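Bremmont Housing Opens Applications for Kitchen Refit Program

Tenants in 362 homes can now apply for new counters, storage and appliance space

BREMMONT, Fri 23 July – Bremmont Housing has opened applications for a two-year program of kitchen refits across its older rental homes. The work will cover 362 homes in the Farken and Iyer neighborhoods, most of which still have the kitchens they were built with.

Tenants will not pay for the work and rents will not go up as a result of it. The first homes will be started in the fall, once surveys are complete.

The program was approved by the Bremmont Housing board in June after a survey of tenants over the winter. The survey was sent to 600 households, and 62 percent of those who replied said the kitchen was the room they most wanted to see improved. Lack of counter space was the most common complaint, followed by poor lighting and too few electrical outlets.

"We asked people what bothered them about their homes and the kitchen came up again and again," said Deisy Montoya, director of property services at Bremmont Housing. "A lot of these kitchens were laid out when a household owned a stove, a refrigerator and maybe a toaster. People have more things to plug in now, and they have nowhere to put them."

What the Work Includes

Each refit will include new base and wall cabinets, a new countertop, a new sink and faucet, and new flooring. Wiring will be checked in every home and replaced where it does not meet current code. Four double outlets will be fitted above the counter as standard, and lighting will be added under the wall cabinets.

Counters will be deeper than the ones they replace. Bremmont Housing tested the deeper counter in 58 homes on Farken Street last year and tenants there were asked to try it for several months before giving their views. Most said they would not want to go back to the old size. Several asked for the section next to the sink to be kept free of outlets so it could be used for drying dishes, and the design has been changed to allow for this.

Tenants will be able to choose from three cabinet colors and four countertop colors, including two shades of gray. Samples are on display in the lobby of the Iyer Street office during normal opening hours.

Stoves and refrigerators are not part of the program unless they already belong to Bremmont Housing and are due for replacement. Microwaves, dish racks and other small items remain the tenant's own, but the survey visit will include a conversation about where they will go, so that outlets can be placed to suit. 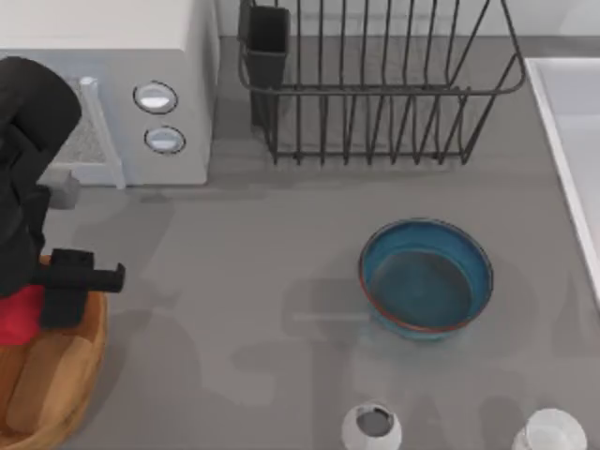
Who Can Apply

The program is open to tenants of Bremmont Housing who live in one of the homes on the program list. The list has been mailed to every household in the two neighborhoods and can also be read at the Iyer Street office.

Tenants who have had a new kitchen in the past ten years are not eligible. Tenants who are behind on their rent can still apply and will be treated in the same way as anyone else.

Priority will be given to households where someone has a disability or a medical condition that makes the present kitchen hard to use. In these homes the layout can be changed further, with lowered counters, pull-out shelves or a side-opening oven. An occupational therapist will take part in the survey visit if the tenant wants one.

How the Work Will Be Done

The contractor is Bodix, which carried out the trial on Farken Street. Bodix will employ its own electricians and plumbers on the program and has agreed to take on six apprentices from the Bremmont area.

A typical kitchen will take nine working days. Water will be turned off for short periods on the first two days and again when the new sink goes in. Tenants will be given the times in writing at least a week ahead. A temporary sink and a two-burner hot plate will be set up in another room for anyone who needs them.

"We learned some things from the first group of homes," said Sudheer Thomas, site manager for Bodix. "The main one was storage. People had to empty every cabinet and the boxes ended up in the hallway. This time we are bringing boxes a week early, and there is a locked container on each street for anyone who would like to use it."

Crews will work from 8 a.m. to 5 p.m. on weekdays only. Old cabinets will be taken away the same day they are removed. Metal sinks and pipes will be recycled.

A tenant on Farken Street whose kitchen was part of the trial said the disruption was manageable. "It was noisy for the first three days and then it was mostly fitting and painting," said Radu Pană. "We ate a lot of sandwiches. I like the light under the cabinets best, I use it more than the main one."

Cost and Funding

The program is being paid for from the Bremmont Housing repair reserve and from savings made when the boiler contract was renewed. No homes are being sold to fund it.

"The money has been set aside for the whole two years, so nobody on the list needs to worry that it will run out before we get to their street," said Jingyi Shao, head of finance. "Any amount left over at the end will go toward the bathrooms, where we know there is also work to do."

Homes outside Farken and Iyer will be looked at in a separate review next year. Tenants in those areas should keep reporting kitchen repairs in the usual way – the new program does not change how repairs are handled.

How to Apply

Application forms are available at the Iyer Street office and from any Bremmont Housing property manager. Forms can be requested in large print or in another language. Staff can also fill in the form with a tenant over the phone.

Applications will stay open for eight weeks. Every household that applies will receive a letter with a survey date or, if the home is not eligible, the reason for the decision and details of how to appeal.

Two drop-in sessions will be held at the Iyer Street office, one in the afternoon and one in the evening, with staff from Bodix present to answer questions about the work. Dates will be posted in the lobby of each building.

Media contact: Narayanan Sundaram, Communications Office, Bremmont Housing, Iyer Street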